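Virarlow Gripper Kit Evaluation: Progress Report, Second Period
Prepared for the Drelcombe equipment fund by Achilleas Margaritis

Status: on schedule. Spending is within the approved amount. One item is open with the supplier.

Work completed

The grant covers an evaluation of the Virarlow two-finger gripper kit and its simulation package, both supplied by Manninen. The first period dealt with purchase and installation. This period was spent on the simulation package, which the supplier offers as a way to test grasp approaches before running them on hardware.

The package was installed on 3 workstations. Setup took longer than the manual states. The default install places the gripper model and the surface textures in separate folders, and the loader does not report a missing texture folder; it substitutes flat gray and continues. Manninen has confirmed the fault and lists a fix for the April release. Until then we check the paths by hand before each session.

We then built 20 test layouts. Each combines wooden surfaces, blocks and box shapes at different heights and angles. The approach is run from a fixed start pose, and the wrist view is saved at every step. Of the 20 layouts, 18 ran to completion. The other 2 stopped with a contact error when a finger met a raised edge at a shallow angle. The error repeats on all workstations and is the open item noted above.

Findings to date

The gripper model is detailed enough for clearance checks. Screw holes and finger brackets are modeled, and the finger outlines can be compared with nearby edges in the wrist view. Tight layouts are harder to judge. 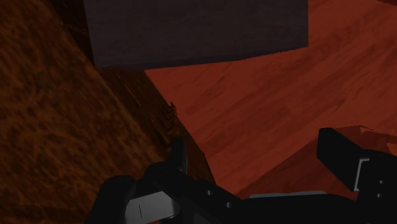

Dark surfaces remain a weak point. A black finger against dark brown texture gives little contrast, and our edge detection script lost the finger outline in 4 layouts. Raising the light level in the package settings recovered it in 3 of them. The remaining layout will be rerun with a lighter texture.

Documentation is adequate for installation and poor for scripting. Several commands in the reference are listed without their units.

Next period

Hardware trials will start on the Kesent bench using the layouts that completed in simulation. Contact settings will be left at supplier defaults for the first pass. No change to the budget is requested. The license for the simulation package runs through the end of the project, and a renewal quote will be attached to the final report.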